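Section 4: Setting up a new client matter in Drarska

Right, this is the bit most people come to the guide for, so I've tried to write it the way I'd explain it if you were sitting next to me. I'm assuming you've done sections 1 to 3, you can log in, and your name shows at the top of the page with your office underneath it (Kaltalwood or Nidemside). If it shows the wrong office, stop and get that put right first, as every letter you produce will go out with the wrong address on it. I speak from experience!

You'll want the signed engagement letter, the client's ID documents and the fee quote open or on your desk. Allow twenty minutes for your first one. After a few weeks you'll do it in five.

4.1 Run the conflict search

1. Click New, then Matter. Drarska won't let you go any further until a conflict search has been run, so the search box opens by itself.

2. Type the client's full name. For a company, use the registered name first and then run it again with any trading name.

3. Add everyone on the other side: the other company, its directors, the landlord, the guarantor, whoever it is. Put each one on a separate line.

4. Press Search and wait. We have 3,448 names on the system now, going back to the old card index, and it does take a moment.

5. Read the results properly. Green means no match, amber means something similar, and red is an exact match.

Note: amber doesn't mean "probably fine". I once had an amber for a plumbing supplier that was our own client under its previous name (it had changed it two years before and we'd never updated the record). Ten minutes' reading saved us a very awkward phone call.

6. If you have any amber or red, click Refer and choose Menaka Majumder from the list. She looks at these first thing and again at 3 o'clock. Don't open the matter while you're waiting. 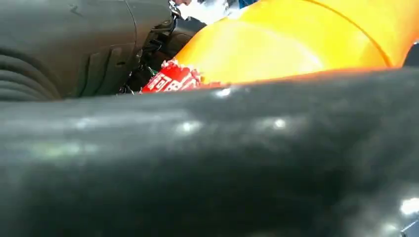 7. Once the search has cleared, click Save Search to File. You'll get a reference number, and you'll need it in a minute, so copy it somewhere.

Caution: a cleared search only lasts for the day you ran it. If you clear it at five and open the matter the next morning, run it again. Yes, it's annoying. Drarska will let you use yesterday's, it just won't warn you, and then it comes up at file review.

4.2 Open the matter

1. Go back to New, then Matter, and paste in the search reference.

2. Pick the client from the list. If they're brand new, click Add Client and fill in the name, address and main contact. Please use the address on the engagement letter, even if their emails have a different one at the bottom.

3. Choose the type of work. I know the list is far too long. The ones you'll use nearly all the time are Commercial Contract, Lease, Company Formation and Employment. If you're torn between two, go for the one named in the engagement letter.

4. Give the matter a short title. "Lease of ground floor unit" is lovely. "Advice" is no use to anybody, and there are 566 matters called exactly that, so please don't make it one more.

5. Put in the lead solicitor and the person supervising. These have to be two different people or the Save button stays grey.

6. Click Save. The matter number appears in the top corner, and that's the one to quote on everything from now on.

Note: if the page hangs at this point, leave it alone for a full minute before you touch anything. Clicking Save twice gives you two matters, and only Vasanthi Gamage can merge them.

4.3 Attach the letter and the ID

1. Open the Documents tab and drag in the signed engagement letter. It must be the signed copy, with all its pages.

2. Tag it Engagement. The tag is what starts the billing side, so if you forget it the client won't get an invoice and someone from accounts will come and find you.

3. Drag in the ID documents and tag them Identity. They go into a locked folder straight away and you won't be able to see them afterwards. Don't panic and upload them again, they're there.

4. Fill in the expiry date for each passport or licence. Drarska sends you a reminder a month before.

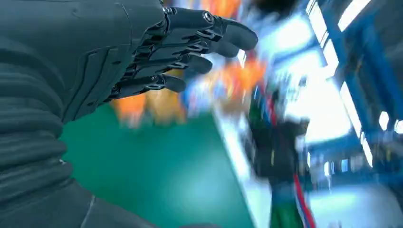 Fig. 4b. Dark grey mechanical hand, fingers slightly curled.

4.4 Set the fees

1. Open the Fees tab and choose Fixed or Hourly.

2. For a fixed fee, type the figure from the quote without VAT. Say the quote is £2,613 plus VAT: you type 2613, with no pound sign and no comma. A comma makes it read everything after it as pence. I've no idea why, and I've asked Uysal, who look after the software for us, more than once.

3. For hourly work, check the rate that comes up against the engagement letter. Older clients are sometimes on an agreed rate that only lives in their letter.

4. Set the warning level. I use three-quarters of the estimate, which gives me time to ring the client before we're anywhere near the top.

5. If the client has paid money on account, leave that box empty. Accounts fill it in when the payment lands.

Caution: don't record any time until the Fees tab has a green tick. Time entered before that goes to a holding account and has to be moved across by hand, one line at a time.

4.5 Check it over

Open the Summary page and look for four ticks: Search, Client, Documents and Fees. If one's missing, click on it and you'll be taken back to the right tab. Then send the welcome email from the Letters menu, and have a quick read of it before it goes, especially the greeting.

If you're stuck, ring me on extension 537. I'm at Nidemside on a Tuesday but the extension follows me. Closing and archiving a matter is in section 5.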